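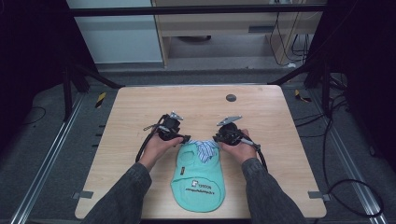
Laimutė Jankauskaitė writes that the note on cleaning mirrors was of use to her group, but that it stopped short of the vacuum side, where most of her students' lost weeks have come from. The page has been extended accordingly. It now covers optics, fibres, vacuum parts and the bake-out, in that order, and replaces the sheet kept in the Terer workshop.

Workshop tips for the atomic physics laboratories

Mirrors and lenses

Inspect before cleaning. Hold the part under a bright lamp and tilt it slowly against a dark background. A few specks near the rim do no harm and should be left alone. Every wipe carries some risk to the coating, and a mirror that is cleaned weekly will not last as long as one that is kept covered.

Start with a hand blower. Canned air must not be used on coated surfaces, as the propellant can come out as liquid and leave a stain that is harder to shift than the dust. If blowing is not enough, lay a fresh lens tissue flat on the surface, put one drop of clean solvent on it and draw it across in a single slow movement. Discard the tissue. A second pass needs a second tissue.

Bare metal mirrors and ruled gratings are not to be touched at all. Blow them gently or ask the workshop.

Solvent bottles should be small, labelled with the month of opening and refilled from the main stock, never topped up from another bench. Acetone attacks many plastics and some cements, so check how a lens is mounted before reaching for it. Keep all solvents well away from lit beams and hot plates, and use them where the air is drawn off.

Optical fibres

Turn the laser off or block it before a connector is undone. This applies to low powers as well. Cap both ends at once - the connector and the socket it came from - and keep the caps in a lidded pot while they are off, or they will pick up grit from the bench and pass it on.

A fibre end should be looked at through the inspection scope each time it is joined. Wipe it on dry cleaning tape first, in one direction. If a mark stays after three attempts, use the tape again with a trace of isopropanol, and finish dry. Marks that still do not move are probably pits, and the end will need to be polished or replaced.

Coil spare fibres loosely and hang them on the wide pegs. Do not use cable ties. Soft strap is kept in the second drawer.

Vacuum parts

Gloves are worn from the first wash onward and changed whenever they have touched a face, a telephone or a door handle. Powdered gloves are not suitable.

New steel fittings are washed in warm water with a mild detergent, rinsed in clean water, then rinsed in acetone and finally in isopropanol. Let them dry under a cover and wrap them in clean foil. Oil-free foil is held in store 512; the kitchen kind is often left with a film of rolling oil and should be kept for rough wrapping only.

Knife edges deserve particular care. Leave the plastic cover on until the moment of assembly and never set a flange face down on a bench. A scratch that runs across the edge will leak, and it is seldom worth trying to dress it out.

Use a new copper gasket for each joint. Tighten the bolts in a star pattern, a little at a time, going over the whole set until the gap has closed evenly. Bolts that will be baked need anti-seize paste or silver plating. Paste goes on the thread alone, in a thin smear, with the excess taken off before the bolt goes in.

Bake-out

Agree the top temperature before anything is wrapped. An all-metal steel chamber will usually stand 200 °C, but windows, valves, magnets and cemented parts may have much lower limits, and the lowest of them sets the limit for everything joined to it. Read the maker's sheet for each part and write the figure in the log.

Fix a sensor at each window and at the coldest corner. Wrap the heating tape without crossing it over itself, then add foil in several loose layers. Glass should have its own foil shield so that no tape lies against it.

Raise the heat slowly. The Rerdale group keeps to 2 °C a minute on plain steel and goes slower where large windows are fitted. Log the pressure and all sensors every 4 hours. Cooling is to be as slow as heating, and the foil stays on until the chamber has come down to room temperature.

Degas the ion gauges and filaments while the chamber is still warm. Check the bolts when it is cold.

Records

Enter each cleaned or baked part in the shared log with the method used and the initials of the person responsible. Groups on the Orozco and Murnix projects use the same log and need not keep their own. Corrections to this page should be sent to Jaqueline Zavala, with the heading concerned named in the message. The next revision is due in October.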